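Town Centre Partnerships Need Patience More Than Projects

The Clorkulgate Town Centre Partnership is asked each December to report what it has delivered. The question is a fair one, and public money deserves a public answer. The form in which the question is put, however, has begun to shape the work itself, and the Partnership's funders should consider whether that is what they intended.

A grant of 3000 pounds for planters can be spent within a season and entered in a table. A conversation with the owner of a vacant shop may take two years, and for most of that period there will be nothing to enter. Small organisations learn quickly which of these is rewarded. The high street acquires its planters, and the upper floors on Mukside stay shut.

Karim Tahiri, who managed the Partnership through its first lease scheme, kept a plain record of every approach made to a landlord. It ran to 435 entries. Very few of them led to a signed agreement in the year in which they were made, and several were recorded as refusals more than once before terms were reached. The former Mayrhofer drapery, now let to three separate traders, appears in the record for the first time long before any of those traders had opened a business.

Under the present reporting rules, the greater part of that effort would count as failure. A manager who wished to keep the post would be well advised to organise a market.

Events have their place. The autumn evening on Skavent brought around 2000 people into the centre, and traders were glad of them. Footfall on one evening is a poor guide to whether a street can support a butcher in February, and it should not be reported as though it were.

Two changes would help. Core funding should be agreed for terms of at least four years, so that a manager may begin something slow. Annual reports should also include a section on work in progress, read with the same seriousness as the list of things completed. Neither change would require additional money. Both would require funders to accept an account of steady effort in place of a photograph of a ribbon.

Members who wish to comment on these proposals may write to the Partnership office before the spring meeting. 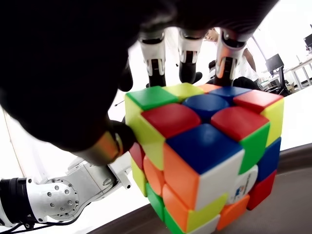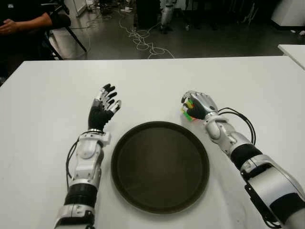
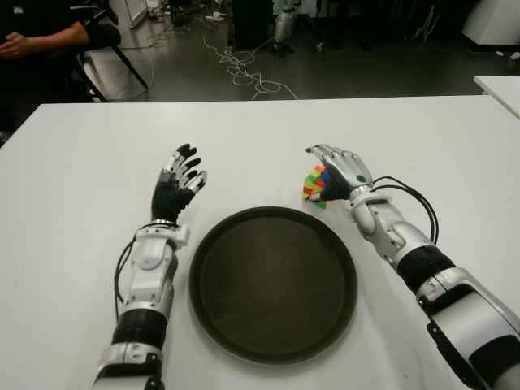 Robotic hands; the second and third views show the table and round tray.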